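Jivlow Adhesive Wall Hook, White
Small stick-on hook for bags, cloths and light cleaning things. Pack of 4.

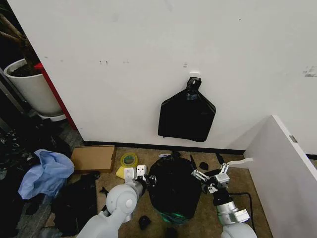

Can I hang a bin bag from it?
A light one is fine, such as paper, wrappers or dry packaging. Knot the neck of the bag and loop it over the hook. Heavy or wet rubbish should go in a bin.

Fitting
Wipe the wall with a damp cloth and let it dry fully. Peel off the backing, press the hook on firmly and leave it overnight before use. It holds best on smooth gloss or satin paint. On matt paint, try one hook first and check it after a day. It is not suitable for wallpaper, bare plaster or brick.

Removing
Warm the hook with a hairdryer and ease it away slowly from one side. Rub off any glue left behind with washing-up liquid on a sponge. The pads can't be used again. Spare pads come in packs of 14.

Ordering
Item number 691. Sent from our Clilville shop, usually within two working days. Boxes of 51 packs are available for offices and lettings; ask for Gráinne Gilmartin on the trade desk.

Unopened packs can be returned within a month.

Page updated 2 Jul 2025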